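Dretstead Community Workshop
Electrical and fire safety inspection, ground floor and mezzanine
Inspection period: May 2019
Inspected by: Donnie Leckie
Next inspection due: July

Key: S = satisfactory, A = attention needed, U = unsatisfactory, N/A = not applicable

1. Distribution and supply

1.1 Main panel accessible, clear space in front — S
1.2 Circuit directory present and legible — A
Comment: Directory on the Messina panel still lists the old kiln circuit. The kiln was removed and the breaker is now a spare. Relabel.
1.3 GFCI devices trip on test button — S
1.4 Panel cover secure, no open knockouts — U
Comment: One open knockout on the lower left side. Fit a listed filler plate before the next inspection.

2. Cords and portable equipment

2.1 Cords free of cuts, splices and tape repairs — A
Comment: 2 extension cords withdrawn from the mezzanine. Both had outer jacket damage within a foot of the plug. Tagged and removed from use.
2.2 No power strips connected in series — S
2.3 Strain relief intact at plug and equipment end — S
2.4 Asset register agrees with equipment on the floor — A
Comment: Item 656, a Vadari bench grinder, is on the register but was not found. Confirm whether it was scrapped or loaned out.

Cords that cross a work surface should be routed to the rear where the equipment allows it. Slack should be enough for normal movement of the equipment and no more. Sharp bends at the plug are to be recorded under 2.3 even when the jacket is sound.

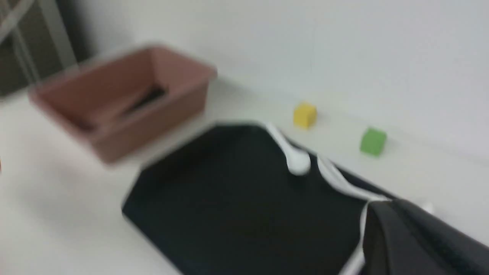
Insulation resistance was measured at 500 volts DC on all fixed heaters. Readings were above the minimum in every case and are entered on the separate test sheet. The heater by the loading door was slow to settle and should be tested again in July.

3. Fire equipment

3.1 Extinguishers mounted, gauges in the green — S
3.2 Extinguisher tags current — A
Comment: Tag missing from the unit by the paint store. Ziklow to supply a replacement at the next service visit.
3.3 Travel distance to nearest extinguisher acceptable — S

4. Exits and lighting

4.1 Exit routes clear — U
Comment: Lumber stacked in the rear corridor for some 20 feet. Cleared during the inspection — recorded because the same item was raised last time.
4.2 Exit signs lit on normal supply — S
4.3 Emergency lighting operates on battery — S
4.4 Mezzanine gate closes and latches — N/A
Comment: Gate off its hinges for repair. Chain in place.

Items marked U to be closed out in writing. Items marked A may be carried to the July visit.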